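Spring open bench: assembly boards and small parts

Photo gallery — 1 picture

Every April the Wysocka workshop opens its upstairs room to anyone who wants to come in and put small things together. People sit down at a table with a board, a handful of pegs, gears and rings, and work at it until they are finished or have had enough. This page covers the spring session: the boards, the parts, how the tables were set up, and a few notes for anyone who wants to make a board of their own. Text is by Igor Pawłowska. Toàn Thân made most of the boards and corrected the first version of these notes.

The room

The upstairs room at Wysocka runs the length of the building, with windows on the street side. In the morning the light comes in low and makes clear plastic hard to see, so the tables with acrylic parts go at the back and the ones with painted parts go by the windows. Coats and bags stay on the hooks by the stairs. A dropped ring that rolls under a bag is usually gone until evening.

Doors opened at 9:30. The first hour was quiet and the tables were full by lunch.

The boards

A board is a flat base that holds everything else. Toàn cuts them as plain rectangles and leaves the corners square. He tried rounded corners last year and people kept turning the board without meaning to, because there was nothing to line up with the edge of the table.

White is the usual color. Dark parts and blue parts both show up well on it, and pencil marks wipe off with a damp cloth. The drawback is that white shows every fingerprint by the end of a session. We wipe them down at noon and again at closing.

Pegs

Pegs are the part people pick up first. Ours are blue, printed from Astik filament, and come in several diameters. The fit matters more than the size. A peg that drops straight in is boring, and one that has to be forced will split the plate sooner or later. Toàn drills a test strip before every new batch and tries each peg in it before he commits to a drill bit.

Sort pegs by diameter in separate trays. In a mixed tray the two closest sizes look the same until one of them jams.

Clear plates

The plates are acrylic, cut square, with the protective film left on until the morning of the session. Peel it earlier and they scratch in the box. Drill slowly and back the sheet with scrap wood. Igor cracked 6 of them learning this and would like the rest of you to skip that part.

A clear plate is harder to work with than an opaque one. The hole edges are easy to lose against the base, and you end up looking at the board underneath. Tilting your head a little helps — so does a lamp off to one side.

Gears

The gears are flat and toothed and go on a post. Leave a bit of play at the center. If the bore is too tight the gear sits crooked and the teeth ride up on the neighboring one, and people assume they have the wrong part. A small chamfer on the underside fixes most of this. Rulel sells a hand deburring tool that does it in a couple of turns, and a countersink bit held in the fingers works too.

Rings

Rubber O-rings are the most annoying part in the kit. They are light, they stick to a fingertip, and they lie so flat that getting hold of one takes patience. Do not use tweezers with teeth. Press on one side, let the other side lift, and pick it up from there. We keep a few spares taped inside the lid of each box.

Printed outlines

Some boards have circles marked on the base to show where a round part belongs. Toàn prefers them faint. A heavy black line pulls the eye and makes the whole thing look like a game board, and he wanted people to look at the parts first. The faint ones did confuse a few visitors, who asked if they were left over from cutting. 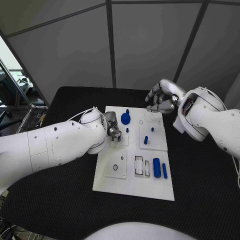

Getting a peg started straight is most of the job. Hold it close to the bottom end, bring it down until it just touches, and move it in very small circles until you feel the edge of the hole. Then let go of the idea of pushing. If it leans, lift it out and start again. Keep the plate flat on the board while you do this; a plate that has crept up onto a stray ring will rock, and nothing will go in.

Parts that are not in use yet can wait on the board standing up. They are easier to grab that way than lying down, and they do not roll.

Table surface

We used dark textured tops this year, bought as offcuts from Nilska. They stop the boards from sliding and a white base is easy to see against them. The texture does hold dust, so bring a brush. A cloth just moves it around.

Packing up

Each box gets its board, plates, pegs, gears and rings, with a parts list on the lid. Plates go in with a sheet of paper between them. The full inventory came to 53 loose parts, and at closing we were short 2. One was a ring, found on the stairs. The other was a thin blue peg. If it came home with you in a pocket or a cuff, please drop it in the box by the street door.

Drawings for the standard board are in the binder next to the drill press and can be copied at the front desk.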